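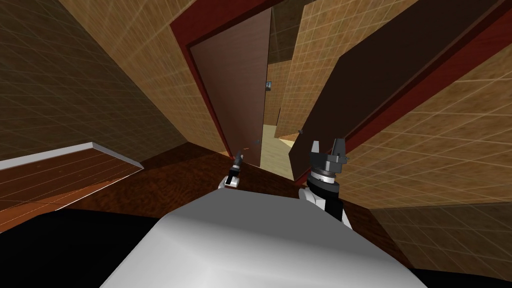 Door task in the simulator, from the robot's own viewpoint, both grippers forward.

Progress report to the Bokent fund, second period
Kirkegaard School robotics club
Written by Grethe Bech, with corrections from Ásdís Østergaard, who teaches physics and dislikes my adjectives

When we applied for the money we said that by November the club would have a simulated robot that could go from one room to the next, opening whatever stood in the way. We now have a simulated robot that can open a door. Going through it is coming along.

The club has 17 members at present, which is more than the chairs allow for. They are split into a door group, a floor group and a group that calls itself Infrastructure and mostly looks after the passwords. All the work so far has been done in Fekeo, the simulator named in our application. The pupils would like me to pass on that it is slow on the library computers. I have passed it on.

What has been done

The door group began with the handle, argued about the handle for two weeks, and then agreed to start with a door already ajar and work backwards. I was doubtful, but it got them moving. The robot now reaches for the edge, pulls, and backs off far enough to let the door swing. Since the start of term they have logged 489 runs of this task. Of these, 206 count as successes under the rule we gave you in the application, meaning the door ends up wide enough for the body to pass and no part of the robot has gone into a wall. The pupils wanted a kinder rule. Ásdís said no.

Most of the failures are the same failure. One arm does the work and the other is left wherever it was, usually in the doorway, so that the robot opens the door and then blocks it. The group has written a resting position for the idle arm and is testing it now. An earlier version of the resting position put the gripper neatly through the robot's own middle. This has been withdrawn.

The floor group has had a harder time. Their job is to keep the robot level and facing the right way while the arms pull on something, and for much of the term it has done neither. The view through its camera leans over badly in a good many runs, and two of the younger members now tilt their heads when they sit down to work. They suspect the balance settings, and have a spreadsheet to prove it. I have read the spreadsheet and can confirm that it is long.

Infrastructure has moved all our files into one shared folder with sensible names. Before this, the latest version of the door program was called "final_door_old_USE THIS". I mention it because it was the most useful single thing anyone did this term, and it doesn't photograph well.

What has not been done

The second room is untouched. We promised a route through three rooms with a cupboard at the end, and the cupboard exists only as a drawing on the whiteboard marked "do not rub out". We have also not held the open evening for parents. We would like to move it to the spring, when there will be more to look at than one door.

We had planned to enter the Itance schools challenge this year. The entry asks for 5 clean runs in a row, and our best is three. The pupils voted to wait a year, with some muttering from the back.

Money

Spending is under budget so far. The fund has paid for the simulator licences and one better graphics card, which the door group and the floor group share according to a rota. The line for printed posters has not been touched. With your agreement we would like to put it towards a second card, and end the rota before it ends the club.

Next period

The idle arm first, then the leaning, then walking through the door. The handle comes after that. Ásdís has asked me not to give a date for the cupboard.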